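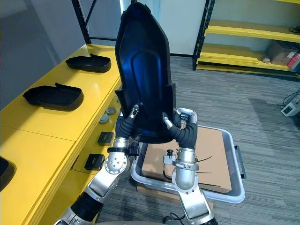 *Both hands on one shell, Jateo build, June*

**1/** Hello again from the shared shop in Merkville! I've been promising a proper Jateo update for ages, so get comfortable, because I've never managed to write a short one. Tonight was two-handed holding, the part I was most nervous about.

**2/** For anyone new, Jateo is our two-armed build, and the job I've set it is moving black plastic shells from the yellow bench over to the gray bin. Thin, shiny, awkward things. I love them and I'm so tired of them.

**3/** My notebook says we're at attempt 667, and I'd guess around 40 of those were me forgetting to save the new wrist settings (sorry, everybody who had to listen to that).

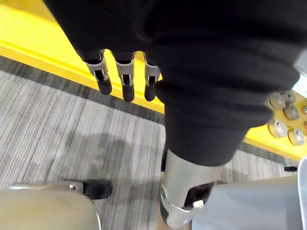 **Zundton Bench Notes** · @zundtonbench · Merkville

**4/** The black fabric sleeve bunches up more than I'd like. You get those big folds by the hand, and I keep wondering whether to take it in a little or start over with a narrower one. If you've sewn a cover for a jointed arm, please tell me what you used!

**5/** Fingers first, though. I spent most of the evening on grip force, which I keep as a plain number in the settings file. It's at 129 now, and I'm leaving it alone until I've slept.
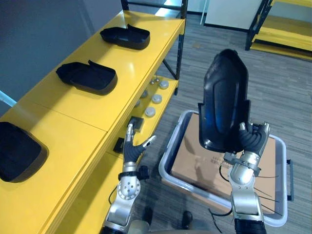 *Right hand holding, left hand open, three more on the yellow top*

**6/** I'm fond of this upright hold over the bin. Next I want the left hand to come in and share the load sooner, so there's less twisting at the right wrist. That's a timing change, mostly, and I've got a page of scribbles about it from the bus. 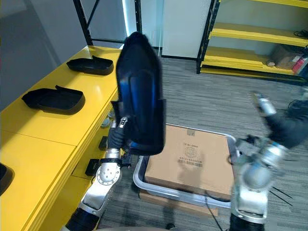 ### 7/ What's next

Same routine with the left hand leading, then the cable tidy I've put off since we named the branch "estrella" (long story, there was a song). I'll be at the bench until 2 tomorrow if anyone local wants to come by and argue about sleeves.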